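Leave the Scratched Bin Alone
Jun 17, 2020

I've been helping out on the bin-picking build at the Clokcombe shared workshop since the winter, and I have an opinion that gets me in trouble there: I like our junk.
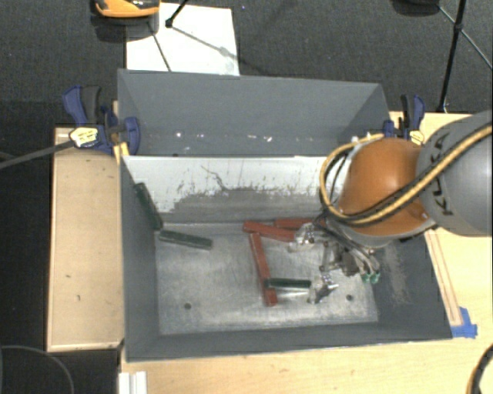 Hye-jin Bae thinks we should stop clamping things to the table and build one proper rig, bolted down and painted, before anyone writes another line of code. Her point is that if the setup can shift, you never know whether you fixed the software or just bumped the bin. And she's right about that! I lost 2 evenings in a row to exactly this, chasing a bug that was really a loose clamp.

But I still say no, or at least not yet. We've changed our minds about where the bin goes so many times that a bolted frame would have been cut apart and rebuilt over and over. A clamp takes me 15 seconds to move. Blue tape comes off with a thumbnail. And the scuffs and scratches on the metal are good for us, I think, because a picking routine that only works on a spotless floor is a pretty fragile thing to be proud of (I've written a few of those).

Same with the blocks. Red ones, green ones, tipped in any old way, some leaning on the wall, some lying across each other. People drop by and ask when we'll move on to something harder. Well, have you tried getting two fingers around a block that's lying right along the wall? My best run so far is 52 picks before I had to reach for the stop button, and I was thrilled – I went out and bought everybody donuts.

Hye-jin and I have agreed to argue about it again in July. I'll bring the clamps, and she's already got a drawing for the frame.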